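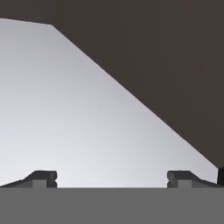
## Pince parallèle Moltetti, après une saison à l'atelier

Mar 12, 2020

Nous avons monté la pince Moltetti sur le poste de mise en caisse de Cakilstead, avec le logiciel de simulation Mersha fourni dans le même lot. L'atelier de Prunberg a reçu le même équipement un peu plus tard. Cet avis porte sur les deux, du point de vue des gens qui travaillent à côté.

### La pince

Deux doigts gris foncé qui se font face, avec une petite encoche sur la face intérieure de chaque bout. Grande ouverte, elle laisse un bon passage entre les doigts. C'est suffisant pour nos boîtes plates, un peu juste pour les bacs de retour, que l'on continue de prendre à la main.

Le changement de doigts demande 5 minutes avec la bonne clé. La notice est mal traduite et le schéma de câblage renvoie à une page qui n'existe pas.

### Le simulateur

On règle les approches à l'écran avant de toucher à la machine. Le rendu est sommaire, des surfaces unies et peu de détails, mais les mouvements se préparent sans arrêter la ligne. Les réglages de départ étaient à refaire pour 2 références, dont la boîte longue. Il faut un poste assez récent, le nôtre a été remplacé.

### Ce qui change au poste

Avant, deux personnes se relayaient à la mise en caisse. Il en reste une, qui surveille, recharge les intercalaires et reprend les pièces refusées. L'autre est passée au contrôle, avec une formation de presque 48 heures étalée sur plusieurs semaines. Les douleurs d'épaule ont diminué, l'attention demandée a augmenté, et plusieurs collègues trouvent la surveillance plus fatigante que la manutention. La prime de poste n'a pas suivi, la question sera revue en avril.

La cadence est plus régulière. Les pauses, en revanche, se prennent maintenant quand la machine le permet, et ce point passe mal à Prunberg.

### Avis

Pince solide, simulateur utile, documentation à reprendre. Pour un atelier qui fait des séries longues, je la conseille. Prévoir le temps de formation dans le budget dès la commande, nous l'avions oublié.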